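Handout 8: Behind the counter, in front of the counter
Shops and Shopping, evening course, May 2025

Before we start, two bits of housekeeping. The reading for this session is Séverine Rey's chapter on village grocers, and a few of you told me your copy stops halfway down a page. Mine did too! The full version is in the course folder now. Also, if you still have the Gerkero catalogue from the handling box, please bring it back, as the other group needs it.

Where we left off

Last time I got carried away with market stalls and ran out of time for the bit I really wanted to talk about, the counter. So we'll begin with the counter.

Think of an old-fashioned grocer's. You come in, you stand on one side, and nearly everything you might want to buy is on the other side. Flour in bins, tea in tins, biscuits in a big box that gets opened and shut all day. You ask for what you want and someone fetches it, weighs it, wraps it and tells you the price. You might have a list, or (very often) you sent a child with the list, and the child handed it over and looked at the sweets while the order was made up.

Séverine Rey is very good on what this does to a conversation. You can't browse. You have to know the name of the thing, or be willing to describe it out loud with your neighbours standing behind you. If you want the cheap tea, everyone hears you ask for the cheap tea. Some of the people she interviewed were still cross about this decades later, and one woman said she used to walk to the next village to buy margarine.

On the other hand, a lot of people loved it. The grocer knew what you'd had last week and whether you'd liked it. He also knew what you owed, and that brings us to the tick book.

The tick book

Buying on tick meant taking the goods now and paying later, usually when the wages came in. The shop kept a book with a page for each household. We have photocopied pages from a shop in Halás in the handling box, and I'd like you to spend a while with them, because they reward slow reading. Look at what gets bought just before pay day and just after. Look at December, when the page for one family runs over on to the back and then on to a loose slip pinned to the corner.

A few things to watch for as you read:

Handwriting. There are at least two hands in the Halás pages, and the second one is much fussier about quantities. My guess is that this is the daughter taking over, but it is only a guess, and I'd be glad to hear a better one.

Crossings out. A line through an entry can mean it was paid, or that the goods came back, or just that somebody made a mistake. Don't assume the first.

Abbreviations. "Sm. l." is a small loaf. I spent a whole winter thinking it was lard.

Names. Wives appear under their husbands' names nearly all the way through. Widows get their own. It's worth thinking about what that does to any history we try to write from these books.

Anika Baptiste gave a talk to last year's group on the tick book, and she made a point I keep coming back to. We tend to call it credit and leave it there, as if it were a sort of early bank card. But the shopkeeper had to face you every morning, and you had to face the shopkeeper, and both of you would be at the same weddings. A shop that pressed too hard for its money lost the whole street. A shop that never pressed at all went under. Most of them lived somewhere in between, and you can see it in the Halás pages, where small part payments come in every week for months on end.
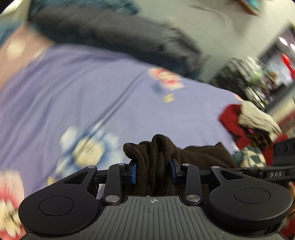

Help yourself

Then the counter goes. It doesn't go everywhere at once, and in some trades it never goes at all (think of the butcher, or the fish stall, or the person who cuts keys). But in groceries the goods come round to our side of the shop, the customer gets a basket, and the person who used to fetch and weigh is now sitting at a till by the door.

For this part we're using the papers of Dilar, a small family firm with 3 shops, which changed over one shop at a time. I like these papers because the people writing them are so unsure of themselves. One brother is all for it and keeps sending sketches of shelves. The other is certain that everything will be stolen by teatime. There is a lovely long letter about whether customers will feel insulted at being asked to carry their own shopping round.

What had to change? More than you'd think. Everything needed a price on it. Everything needed a packet, too, as you can't very well leave people alone with an open sack of sugar. And the packet had to do the talking that the grocer used to do, so you start to get pictures, promises, recipes on the back. When we look at the Furau biscuit wrappers next time, keep that in mind. Somebody had to work out what a stranger in a hurry would notice from the other side of an aisle.

The staff noticed the change as much as the customers did. Weighing and wrapping were skills, and people were proud of them. One of the Dilar assistants describes making a paper cone for loose sweets with one hand, and says her nephew never believed she could do it until she showed him at a party. She stayed on at the till for years and was perfectly happy, she says, but she missed being asked which cheese was good.

And the woman with the margarine? She comes up again near the end of the chapter. She thought self-service was marvellous.

For next time

Read pages 2 to 13 of the Dilar letters. You can skip the long one about the lino unless you like lino.

Pick one shop you use yourself where there is still a counter between you and the goods. Write me half a page on what you say in there – the real words, as near as you can remember them. I don't need any theory, and please don't tidy it up.

If you have any old wrappers, bags or receipts at home, bring them along and we'll put them out on the big table with the Furau ones. Names in pencil on the back, please, so that they all get home again.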